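2022-04-05
by Vichien Limsakul

Most of the written rules we have for arms working near a hob were copied from the cell rules at Skokeck, and they read like it. Fences, light curtains, a marked floor. None of that carries over to a home kitchen. I have spent the evenings since November rewriting our sheet, and version 4 is now short enough that people read it.

The rules that changed:

Gas is isolated at the valve before the arm is powered. A knob in the off position does not count as isolation.

The arm may not close on a control knob unless the task names that knob. Contact by accident is logged as a fault, even if the knob did not turn.

Glazed ware gets its own force limit. Lemau wanted one figure for all cookware, but a value that suits cast iron is too high for a ceramic rim.

Wrist view is checked before each run for glare. Glossy white glaze and black glass both upset the depth estimate, in different ways, and the check has to cover both.
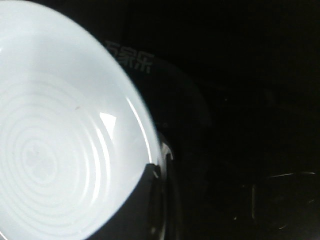
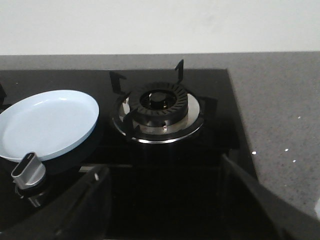
Wrist views: the white bowl (first), the burner and blue pan (second).

The glare rule caused the most argument. Yang would prefer a fixed exposure and a note in the log. My view is that a fixed exposure only moves the problem from the bowl to the hob glass. We settled on a check at both surfaces, with the run stopped if either fails.

Still open is the approach height over pan supports. The sheet says 39 mm above the tallest prong, a figure inherited from the Vindus trials, where the fingers were slimmer. I will measure it again with the present set and put the result in version 5.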